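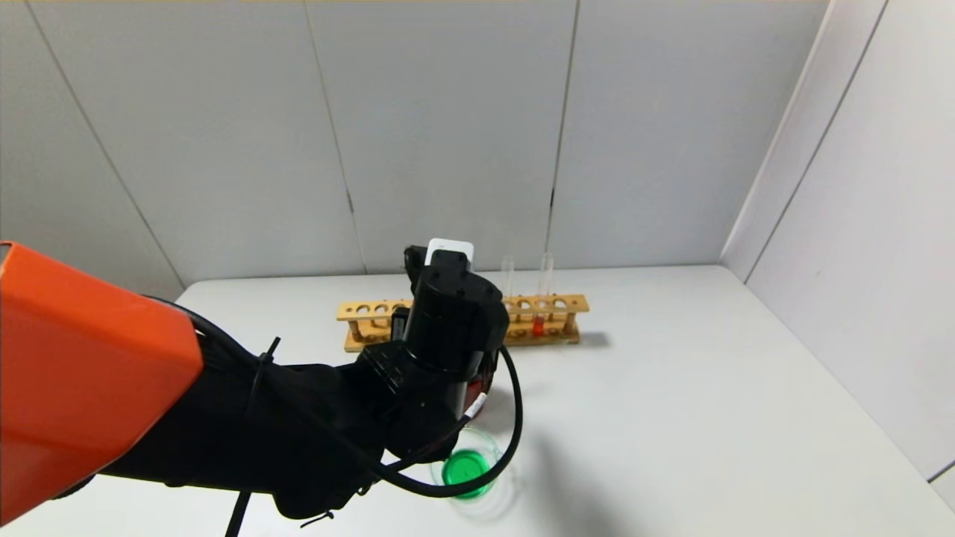 Volume 13, No. 3

The Last Ferry Town

By Nana Dankwa

When I came to live in Illeck, the first thing my landlady taught me was the timetable. I did not have to learn the bus or the train, only the ferry to Staltach, and she made me repeat the evening crossings until I had no mistakes. I had rented her upper room for one winter. That was nine years ago.

The town has 1,598 inhabitants and one bakery. The school closed its upper classes long ago, so every child older than ten crosses the lake in the morning with a bag and a sandwich. They do their homework on the lower deck, where the engine makes the tables shake. A teacher in Staltach told me that she can recognize Illeck children by their handwriting, and I believe her.

Now there is the question of the bridge. It was proposed for the first time 131 years ago, by a timber merchant named Bassi, who wanted to bring his logs to the railway without paying the boatmen. The boatmen won. His drawing still hangs in the post office, a little brown from the sun, and people look at it while they wait for stamps. The new proposal is more modest – two lanes and a path for bicycles – but it would land at almost the same place, below the churchyard.

Gwendolyn Iwasaki has piloted the ferry for longer than I have lived here, and I expected her to be against it. She is in favor. Her mother needed the hospital one night in September, in fog, and they waited until morning on the landing in a parked car. "I love this boat," she told me, "but I do not want anybody else to sit in that car."

Others fear for the Vellance, the small hotel beside the landing, which lives from people who miss the last crossing. Its dining room serves one soup, one fish and a plum cake, and the guests complain about the price and then order the cake again. If there is a bridge, they will simply drive home.

The vote was fixed for July 15, 2021, and then it was moved because the engineers had not finished their report on the lake bed. In the meantime the ferry has received new benches. They are green and rather hard, and the children have already written on them.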